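Grounding of the Hikside: who pays for the tug?

wccori
The coaster Hikside, 1,777 gross tons, took the ground on the north bank in January and came off on the second tide with the tug Millo. The owners say it was ordinary towage. The tug people want salvage. 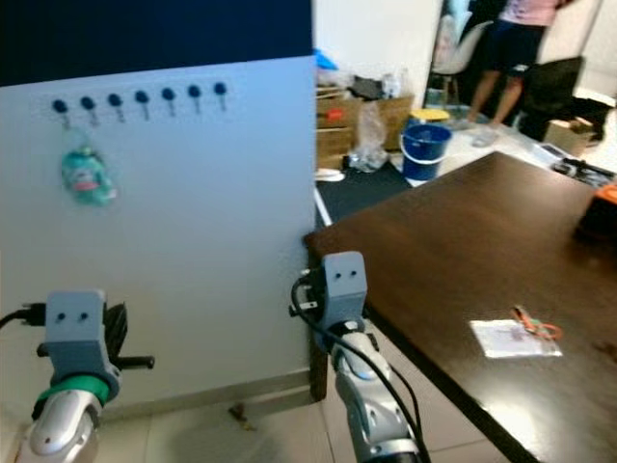
The master had a pilot aboard and the engine was working the whole time. I'd call it towage.

Despina P.
Disagree. A ship hard aground on a falling tide is in danger, engine or no engine. Was a form signed?

wccori
Only a note in the tug's log. It says 448 feet of line was paid out. 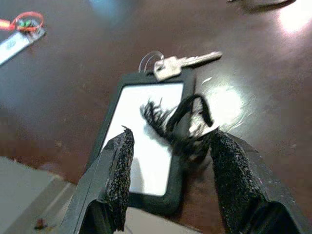 Length of line tells you very little. I'd ask what state the towing gear was in afterward. Any strap with a frayed end like the one in my photo, scaled up to a hawser, would get a line in the survey report. The report I read has no such line.

smfaume
The surveyor boarded 2 days later. Gear gets swapped out before then. I wouldn't lean on that report.

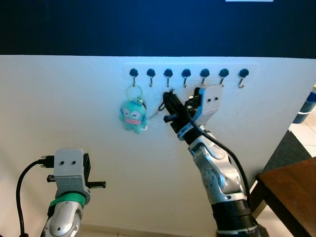
Does having a pilot aboard let the master off?
The master stays in command, and the pilot's advice doesn't change that.

Despina P.
Agreed on the pilot. Still salvage in my book.

wccori
We'll wait for the hearing, then.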